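Workshop Tips: Getting the Arm to Put Things Away

I've been at it again with the gripper arm out in the workshop, and several of you wrote to ask how I get mine to drop a tool into a bin without making a fuss. Most of it is software, I'm afraid, but it's friendly software once you get to know it! I run Pramedby for the planning and a little script of my own for everything else.

Plan the last bit separately

Let the planner pick whatever route it likes across the room, but write the final 5 inches yourself as a slow straight line. My old script did the whole trip in one go, and it came in over the rim at some very odd angles (I lost a good mug that way, back in February).

Mask out loose ground

Sand, sawdust, cat litter, anything heaped and grainy will give your depth readings the jitters. I tell the perception step to smooth the surface into a rough height map first and throw out any cluster with fewer than 162 points. Usman Bajwa uses 103 and swears by it, so try both and see which one suits your floor.

Find the rim and forget the rest

A bin on a bumpy surface hardly ever sits level, so don't have the software assume it does. Fit a rectangle to the rim, take the tilt from that, and turn your drop point to match. Color helps a great deal. A bright blue plastic bin on pale gray, grainy stuff is about as easy as it gets for a simple color filter, and an orange handle stands out nicely against it too.
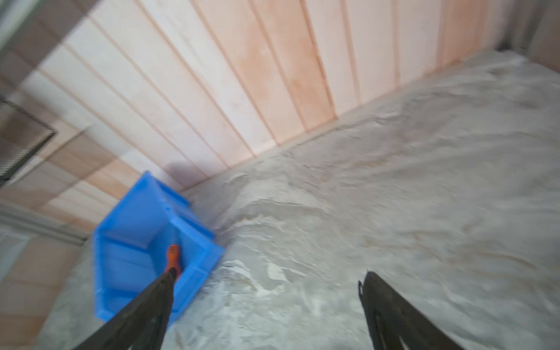
Keep your logs, but not all of them

I save the last 3000 lines and let the older ones go. Put the bin angle and the gripper opening on the same line, so you can read them together over coffee. And do rename the file when you change a setting – I have a whole folder called "test" and couldn't tell you what's in half of it.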